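**Two-arm teleop: leader arms or moving the arms by hand?**

**ihovland** – 15th September

We have two small arms on one table at the Orkisby workshop and I've been recording demos for picking up parts and passing them across. I drive both arms by remote control. The left gripper has a ridged orange wedge at its finger and the test part is a green ring.
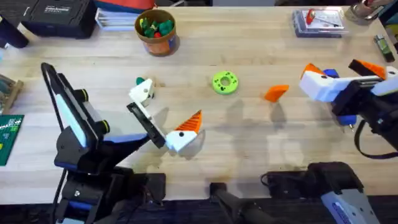 How many demos do you need before training is worth trying? I start at 100 for one task with one object, then look at where it fails.

My trouble is the handover. I'm slow at it and the recordings are full of pauses.

**brimix_tom**

Pauses are poison. The policy learns to sit there. Trim them or throw the episode away.

**ihovland**

I trimmed the first batch and got jumps where the cuts were. I now redo the take. The wrist view helps, as I can check that the ring is between the fingers before I close.

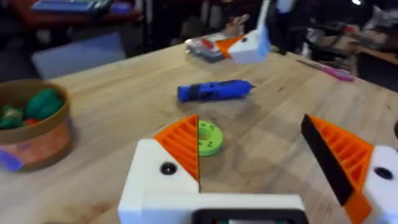 I also keep the other things on the table while I record. With a bare table it did well in training and badly the next morning.

**medrano_k**

Disagree on clutter. Get it working clean first, then add things. Otherwise you can't tell what broke it.

Also, have you tried moving the arms by hand? You feel the contact, which you don't get with a remote.

**ihovland**

Tried it in the spring. Fine with one arm. With two I run out of hands, and my sleeves end up in the camera view. For close work like this I want to be standing back.
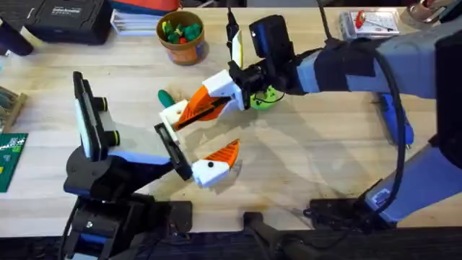
Signe Vik thinks the remote is the better choice for two arms but says to slow the whole thing down evenly, so there's no stop before the grip. She threw out 8 takes in a row before she got the pace right.

**medrano_k**

Fair enough for two arms. I'd still do single-arm tasks by hand.

**ihovland**

Agreed on that. I've moved on to taller things now, with one gripper near the top and the other near the bottom. 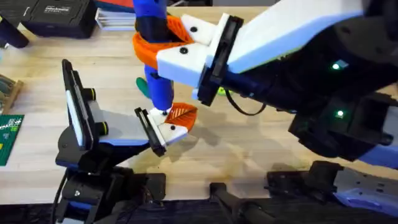 What I can't settle is which arm should let go first. I've been mixing both and I suspect that's a mistake.

**brimix_tom**

Pick one and stick to it. Mixed demos gave me an arm that half opened and dithered.

**ihovland**

Right, top one lets go first from now on. I'll post the numbers in October.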